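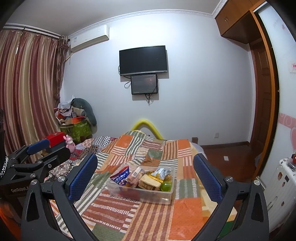
The long way to Plisutton
Speaker notes, August 17, 2025

Opening
Say hello, check the back row can hear. Ask who's walked any part of the Dredemo track, then who's thinking of it. Wait for the hands! Last time I rushed this and missed the best stories.

Start with the morning at Odoi when the fog lifted off the paddocks and I could see the whole ridge I still had to climb. I was thrilled and a bit sick about it. Go slowly here.

The route
Nine days, Dredemo to Plisutton, walking in May. Cooler nights, hardly any flies, and the light is gorgeous from mid-afternoon on. The creek crossings are low then but ask at the Odoi store before you set off, they know.

Point out Kelon on the map. Everyone asks where it is. It's the only place between Odoi and the coast with a shop, and the shop shuts at lunch.

Days one and two are flat and people get cocky. Day three is the ridge. (Tell the boot story if we're running on time, skip it if not.)

Food
My favourite part, so watch the clock. Ten minutes at most.

You don't need fancy food. I've had a wonderful week on oats, noodles, cheese and whatever looked good in the supermarket. What you do need is food you'll really want to eat when you're worn out and it's blowing a gale. Lay everything out at home and look at it. Put it in piles by day. Then pack each day's pile in its own bag, with the last day at the bottom.

Salt matters more than I used to think. Chips get crushed and I love them anyway – eat them with a spoon.

Take your rubbish out. All of it, including the little corner you tear off the packet. 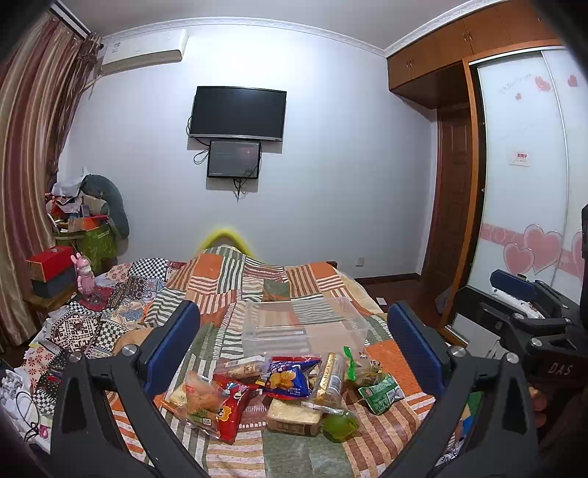 One walker wrote to me after the last talk to say I had the food all wrong: she carries eight dinners and no lunches, grazes from breakfast until camp, and has never once gone hungry on that track. I tried it on a weekend walk and had a lovely time, so it's in the talk now. Read her line out: "Lunch is just a place where your legs go cold."

Ask the room what they do. Let this run a bit.

Water
Tanks at Odoi and Kelon. Treat everything. There's a 2000 litre tank at the halfway hut but don't plan your day around it being full.

The last day
Slow down again. You come over the dune and there's Plisutton, all tin roofs, and you can smell the bakery before you get to the road. Still gives me goosebumps!

Questions
Common ones: dogs (no), phone signal (Kelon, sometimes), can kids do it (first two days, yes, and they'll love it). Maps are on the side table – remind them to put them back.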